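Review: Chevalier vocal microphone, second edition
Equipment reviews, Vetgate Music Library
08/04/2022

The Chevalier is a handheld dynamic microphone made by Irnwood and intended for singers who perform in small halls and rehearse at home. The library bought five for its loan collection at a price of £219 each. This review concerns their use with solo voices, chiefly in soul, gospel and folk repertoire.

The body is heavier than that of the earlier edition and sits well in the hand. Handling noise is low. The switch has been moved nearer the base, where it is less likely to be knocked during a song.

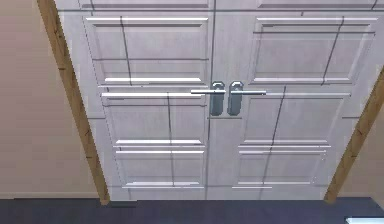 On a low male voice the sound is full and a little dark. Breath and consonants come through clearly, and a singer who moves close for a quiet verse will not find the words swallowed. Higher voices fare less well. There is a hardness in the region of 4,000 Hz which becomes tiring over a long set, and some correction at the desk is advised.

We compared it with the Mandow stage model, which costs less. The Mandow is brighter and picks up more of the room — a drawback beside a loud drummer, though pleasant with an acoustic guitar.

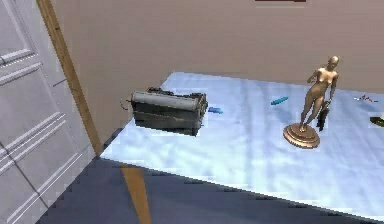 White panelled door with light wooden frame.

The supplied case is poor. The zip catches on the lining and there is no room for a cable. Borrowers are asked to return each microphone with its clip and pouch.
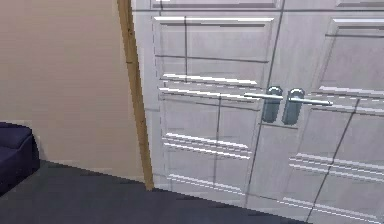 Does the Chevalier need phantom power?
It does not, and it may be connected to any ordinary balanced input. Loans are for 16 days and may be renewed once.

Rating: four out of five. Recommended for lower voices.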